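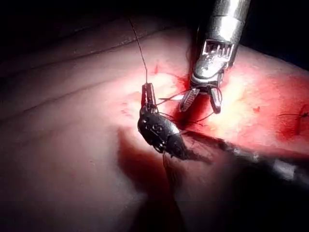 Entry 1086, Saturday, Athumani bench. Retrieval and closure on tissue, second session with the revised order of work: object out first, then inspection of the surface, then the stitch. Tissue set out at room temperature on the Temeck tray, pinned at the corners, no tension beyond what the pins give. The insect was held at the head end with the slender tips, which leaves the legs free. On a body this glossy that is the hold I would keep as the default, but the legs need attention. They are very fine, they bend at sharp joints and they splay out to one side, where they find the ridges of any open jaw nearby. A leg left behind counts as an incomplete retrieval under the sheet as it stands. Antennae are not mentioned on the sheet and should be.

Search notebook
Enter keyword or entry no.
Go

Points on handling, carried over from the last entry and amended:

Approach along the long axis of the body where possible. Coming in across it puts pressure on the shell and tends to roll the object.

Lift clear of the tissue before moving sideways. Dragging smears the red and makes the inspection step worthless.

Do not change grip over the tissue. If the hold is poor, set down on the dish and start again.

Inspection: look for fragments under low light first, then bright. Dark fragments on pale tissue are easy enough. Dark fragments in a pool of red are not, and a leg segment can be taken for a cut end of thread. I suggest the retrieval area and the stitch area be kept at least 70 mm apart on the tray so the question does not arise.

Closure: short slit, one stitch, thread from the Arnine reel (dark). The pale thread is finished and I do not want it reordered, as the ends cannot be found afterwards. Tissue to be held just below the knot while the thread is drawn up. Keep the pull close to vertical. A low pull drags one edge over the other and the slit puckers.

Tails are still being cut to whatever length is convenient. For checking I need them comparable. Proposed: cut both to the same length, lay them flat, then judge the knot. Loose thread away from the knot should be cleared before judging.
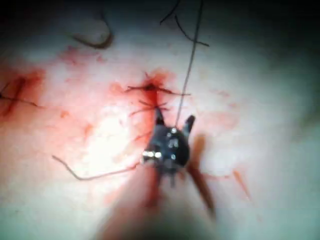 Hanna Palamarchuk disagrees with the order of work and has asked for that to be recorded. Her view is that the stitch should be done first, on clean tissue, and that doing it second "tests how well you can see through the mess and tells you very little about the knot". She would accept the present order for the advanced sheet only. She also wants the knot scored before the tails are trimmed, on the grounds that trimming disturbs it.

I agree on the scoring and have changed the draft. On the order I am not persuaded, but one session run her way would settle it, and it costs 2 trays.

Stores: the Jolier swabs shed fibres and should not be used near the stitch. Box of 1000, nearly full, moved to the cleaning shelf. Dish lids short by one.

To do: add antennae to the retrieval sheet. Mark the 70 mm gap on the tray with tape. Ask Loretta Hutchins for the old scoring forms from April, the version with the separate column for edge alignment. Tray rinsed and bench wiped down by 17:30.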